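Pidthorpe Community College
Department of Hospitality and Food Retail
Food Packaging and Presentation, Unit 12: Snack and Confectionery Packaging
Course handout prepared by Noelia Cabello. Reviewed by Parveen Matubbar.

Purpose of the unit

Unit 12 considers how small sweets and salty snacks are packed, offered and eaten at a shared table. Students are expected to read the handout before the seminar and to bring it with them to the practical session, which begins at 9:30 a.m. in the Cervantes Building.

By the end of the unit, students should be able to name the principal forms of retail snack packaging, explain how each form behaves once it has been opened, and write a short assessment of a pack using the terms given in Section 2.

1. Packs for carrying and packs for serving

A pack has at least two working lives. Before sale it must protect the food, stack well and carry the information required by law. After opening it may be thrown away at once, or it may remain on the table and do the work of a dish. Designers tend to give most of their attention to the first life. The written assignment is concerned with the second.

The flexible bag is the most common form for chips. It is light and takes print well, but once opened it has no fixed shape. The mouth tends to fold over, the contents settle toward the bottom, and the hand must reach further in as the bag empties. Hosts often decant chips into a bowl for this reason.

The rigid tray or tub is common for gummy candy sold for sharing. It costs more to make and to ship — empty trays take up space even when nested — but it stands open without support and allows guests to choose a piece by color. When the tray is nearly empty, the last pieces lie flat and can be awkward to pick up with the fingertips, particularly where the rim is high.

2. Terms used in this unit

Rim: the upper edge of a rigid container. A raised rim holds the contents in and stiffens the wall.

Side band: the printed area that runs along the outer wall of a tray or tub. It remains in view after the lid has been removed, and it therefore often repeats the brand name.

Outline: the shape of the container as seen from above. Outlines may be round, square or free-form.

Secondary name: a product name that appears together with the name of the maker.

Strapline: a short advertising sentence, frequently left in the language of the home market.

Students should use these terms in their reports. General words such as "nice" or "eye-catching" will not be given credit unless they are supported by an observation.

3. Worked example: the opened tray

The example concerns a tray for the French-speaking market. Note the wavy outline, the use of cartoon figures on the side band, and the relation between the maker's name and the secondary name.

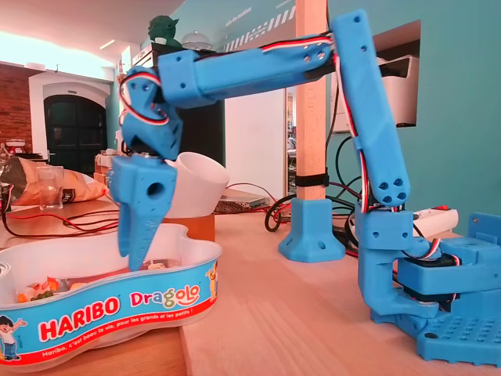 Figure 1. Haribo Dragolo tray with a few gummy candies remaining; open chips bag and drinking glass at left.

The strapline reads "Haribo, c'est beau la vie, pour les grands et les petits !" and is set in small white type along a red stripe. It addresses adults and children together. Students should consider whether the cartoon figures do the same.

4. Assignment

Select one rigid and one flexible snack pack and compare them in a report of no more than 1000 words. Reports are due in the last week of January and should be handed to Anjani Govindasamy at the department office, Room 34.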